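Workshop notebook, natural dye bench
October 19, 2023

Madder day! Finally got the Kasteo wool into the pot and I am so pleased with it that I'm writing this with orange fingers.

Where we left off: the September batch came out brick brown, and Štefánia thought I'd let the bath get too hot. She was right. I went back through the old pages and every brown skein we've made had a note beside it saying "simmering nicely." Madder does not want to simmer. So this time I parked the thermometer in the pot and didn't let it go over 65 C, which meant standing there moving the pot on and off the burner for most of the morning. Worth it.

Amounts: 588 g of dry yarn, scoured the night before and mordanted with alum at 12 percent. Ground madder from the Breltau bag, equal weight to the fiber. Soaked the root overnight in a mesh sock, threw out the first pour (yellow, smells like a barn), then filled the pot with tap water. Our water is hard and for once that's a good thing, the calcium pushes it toward red. Najwa wants to try adding chalk on top of that. Yes please, next round. 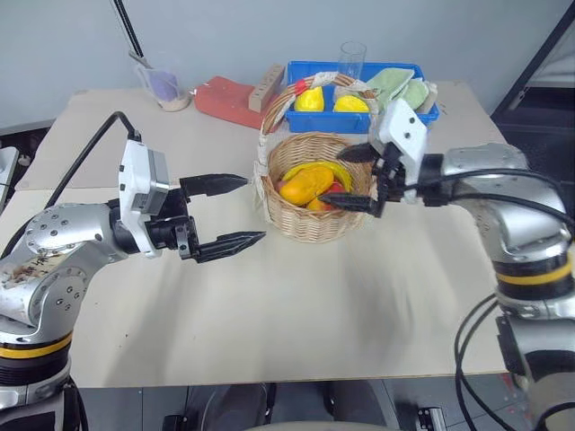

Skein 1 came out after an hour. Coral, very even, a tiny bit pale at the ties because I'd tied them too tight again. Use looser figure eights!! Skein 2 stayed in for two hours and it's a real tomato red, best we've had. Skein 3 I left in the bath with the heat off while I ate lunch and did the ordering, and it's deeper still, though hard to judge until it's dry. Rinse water ran clear on the third bucket for all of them.

Exhaust bath: still plenty of color in there, so I dropped in the leftover Hetska silk scraps just to see. Peach! A really soft, glowing peach. I'd happily do a whole scarf in it. Tamer, if you're reading this, the silk you said was useless is not useless.

Iron test: one short length of skein 2 dipped in the iron pot for 30 seconds. Went to plum almost as soon as it touched the water. Longer than that and I think it would have gone muddy. Keep the iron spoon away from everything else, it's the one with blue tape on the handle.

Lightfastness cards are in the south window, half of each covered with foil. Lot 2511 is the label to look for. Zhiqiang has the old weld cards if anyone wants to compare.

To do:
Weigh the rest of the Breltau madder, I think there's enough for one more full pot
Chalk test with Najwa, small jars first
Ask Lutfa if her cousin still grows woad
New mesh sock, this one leaks grit
Try the exhaust bath once more tomorrow before dumping it

pH of the bath at the end was 7.5, forgot to take it at the start.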